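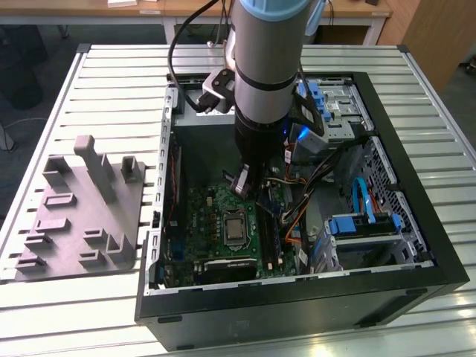
What should come out of an old desktop tower first? The cables, then the cooler, then whatever you plan to reuse. The board comes out last, after every standoff screw is accounted for.

1 November 2020 · 5 min read · 21 comments

I have been working through a stack of office towers bought as a lot from a surplus dealer in Clestidby. The lot cost 485 and came without drives or documentation. The working name for the job is Tistis, after the label on the shelf where the finished boards go. These are notes on procedure, mostly so I don't have to work it out again in December when I do the second half.

Position

The tower goes on its side with the open panel up. I did the first few upright and gave that up. With the case flat, a dropped screw lands on the board or the case wall, where it can be seen, and the cooler's weight is not hanging off the socket while the clips are being worked. A slatted bench top is good for air and bad for screws. I put a magnetic dish inside the case, in an empty corner away from the drive cage.

Mains lead out first. Hold the power button for ten seconds, then wait. Any standby light on the board should be out before a connector is touched. If one is still lit, something is still feeding it.

Cooler

Most of the lot used a four-post push-pin cooler. Turn each post a quarter turn in the direction of the arrow, then pull straight up, working diagonally. Old paste sets hard enough to hold the cooler down after the pins release. Twist gently a few degrees each way until it gives. On sockets with no load plate, a straight pull can bring the processor out with the cooler, and I have bent pins that way on one board already.

With the cooler off, the heat spreader is exposed and can be cleaned in place. I use isopropyl alcohol and coffee filters. Paper towels leave lint. Wipe from the edge toward the middle so the paste doesn't get pushed into the retention frame. If the processor is staying in its socket, leave the lever closed. There is no benefit in opening it, and dust gets into the contacts.

Memory

Push both end latches outward together and the module rises by itself. On several of these boards the latches sit close to other parts and only one side opens fully. Forcing it cracks the plastic. Tip the module out from the open side. Keep a note of which slots were filled, as the pairing on older boards is not always obvious from the color.

Drive bays

The plastic release latches are the best-designed part of these cases. Squeeze or slide, depending on the maker, and the optical drive comes forward on its rails. Unplug the data and power cables from the back before pulling, even if they look long enough. Bare steel cages have unfinished edges. I wear thin gloves for this part only.

Power supply

Four screws on the rear panel, sometimes a catch or a ledge inside. I don't open supplies. Anything that fails a load test goes to the recycler at Nivcombe, which accepts them whole. Rosalba Cocco runs the counter there and prefers the leads tied back with their own cable ties, left on.

Timing and yield

The first tower took 163 minutes, including finding the right driver bit. The last one I timed took 101, with a cleaning pass on the expansion slot covers that it probably didn't need. I expected a larger improvement. Most of the remaining time is paste removal and labeling.

Labels go on the antistatic bag, never on the part. I write the slot count, socket type and date. Jemal, the inventory script I use, prints a short code as well, but the printer is out of tape, so for now it is a marker pen.

Still to do: find replacement coin cells in quantity, and decide whether the slimmer cases are worth keeping at all. Their supplies don't fit anything else I own.

Share this post · 6 shares
21 comments · Leave a reply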